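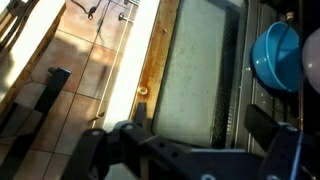
Mobile Manipulator Equipment Program: Frequently Asked Questions for Applicants
Last revised 2021-06-06

What does the program pay for?
The Nidell Equipment Program supports the purchase of robot arms, grippers and wrist cameras for work in homes and home-like test spaces. It also covers mounting hardware, cables, spare finger pads and one service contract per arm. It does not cover building work, furniture or staff time.

Who may apply?
Any department or partner site with a signed Nidell operating agreement. The Wesesine and Ostermann sites apply through their own purchasing offices, using the same form.

How many arms may we request?
Up to 4 per site in a single budget year. Requests for a second gripper on an existing arm are treated as accessories and do not count toward this limit.

Our test space has tiled floors and large windows. Does this affect the budget?
It may. Direct sun can wash out pale surfaces in a wrist camera's view, and glass and polished metal add reflections. Sites with strong daylight should price blinds separately, as these are paid from the facilities budget, and should ask the supplier for a camera with adjustable exposure. For tiled floors, please give the tile size and the width of the grout lines if the base is to be wheeled.

What should we allow for cables and small parts?
Please allow $1,372 per arm. This figure includes cable guides, replacement fasteners and one spare set of finger pads. Cables that run beside the gripper wear sooner than those along the base and should be listed as consumables.

Do we need quotes from more than one supplier?
Two written quotes are required for any arm. Endex holds the current framework contract and may be used as one of them. Accessories need a single quote.

How long does delivery take?
Suppliers are asked to deliver within 120 days of the order. Site acceptance takes around 44 hours of staff time, spread over several visits – please reserve the test space before the order is placed.

May we include household items for handling tests?
Yes, under "test objects". Bowls, balls and similar items of mixed size and finish are accepted without individual quotes. Appliances and shelving are not.

Can unspent funds be carried over?
No. Orders must be placed by the end of November. Funds not committed by then return to the central budget, and the site may apply again in the next round.

Where do we send the form?
To the purchasing office at your own site, with quotes attached and a floor plan of the test space. Incomplete forms are returned without review.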